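Gridora Bottle Pickup Kit
Posted in December by Deepika Kotian

Okay, so this is the kit I get asked about most! Gridora is our package for teaching an arm to clear drink bottles off a surface and into a bin – you get the two-finger gripper, the little wrist camera, the training code and all 444 demonstrations we recorded at Drilldale. The whole thing came out of one question I couldn't let go of: does a policy learn more from tidy demos, or from messy ones? 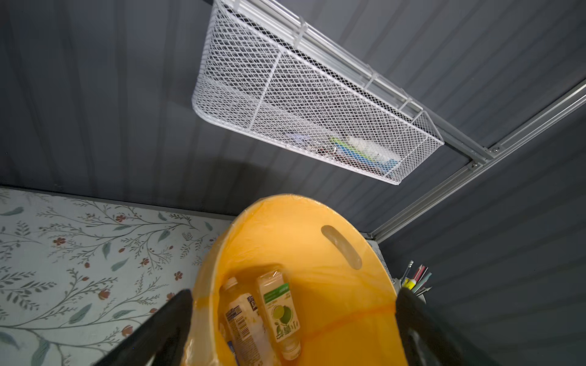

We trained two versions with 200 demos each. One set had bottles laid out far apart, and the other had them touching, crushed, pointing every which way (my favorite to record, if I'm being truthful). The messy version finished 73 percent of its test pickups. The tidy one did noticeably worse as soon as two bottles touched.
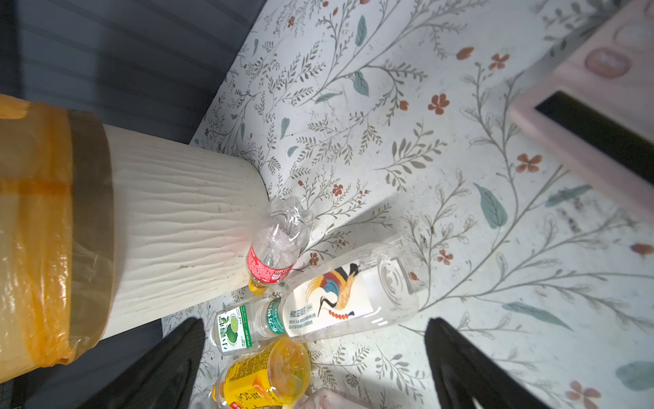 Clear plastic is still the hard part. Labels give the camera something to hold on to, and a patterned background doesn't help at all, so we kept one in on purpose. Plan on up to 1796 training steps before the grasps settle down. 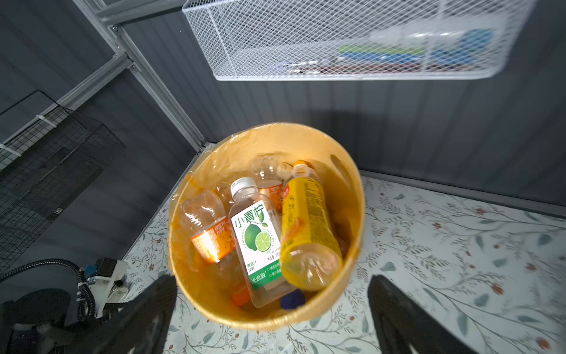 Bin liners get their own section in the manual, mostly about keeping the fingertips from snagging on the folded edge. Go slow there – I mean it!

Last updated: December, 4:15 pm

Comments

Sowmya Raju: Does the messy set include cans?
Deepika Kotian: Bottles only for now, sorry!
Gowda: Got ours running on the first evening. Crushed ones still slip a bit.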